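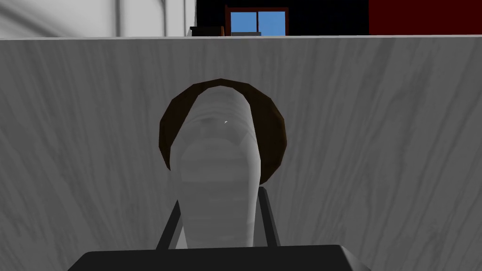 Most arguments I hear about simulated training data are arguments about looks. The grain is too soft, the light is too even, a round rim comes out as a string of short straight edges. People who buy robots say this, and so do people who build them. I think they are worrying about the wrong thing.

I spent most of last year on Pomer, the pick-and-place project at Drekbridge. We had 346 demonstrations in simulation by September, all driven by a person with a hand controller. When the policy trained on them failed, it was hardly ever the rendering that had let it down. A plain white cylinder between two grey fingers is enough to learn from, if the person moving the fingers had a sensible idea of what they were doing and did it in more than one way.

Ours did it in one way. There were four of us collecting, and we all sat in the same room and picked up each other's habits. We came in straight, closed, lifted. We threw away any attempt where the object slipped and had to be gripped again. The set looked very clean and the policy had no idea what to do after a slip, as it had never been shown one.

We then recorded 20 more with one rule, which was that each had to start from a bad position. The object was off centre, or the gripper was already too low, or one finger was touching before the other. They were ugly to watch. They did more for the policy than the last hundred tidy ones, and they took an afternoon.

So I would like to see less money go on textures and more on the people holding the controller. Nurmi, the tool we used, has six settings for floor and wall materials and no field at all for noting why a demonstration was kept or thrown out. We ended up keeping that in a spreadsheet, and half the rows are blank.

There is a fair case on the other side. The team at Kaltness works with shiny parts under strong lamps, and for them a poor render does real harm. I accept that. Their problem is a camera problem and they should spend accordingly. A lot of the rest of us have a habit problem, and a better picture of the same habit will train the same robot.

If you are starting a collection now, keep the slips. Write down who drove each run. Bring in someone from another room for a day and don't show them how you do it first.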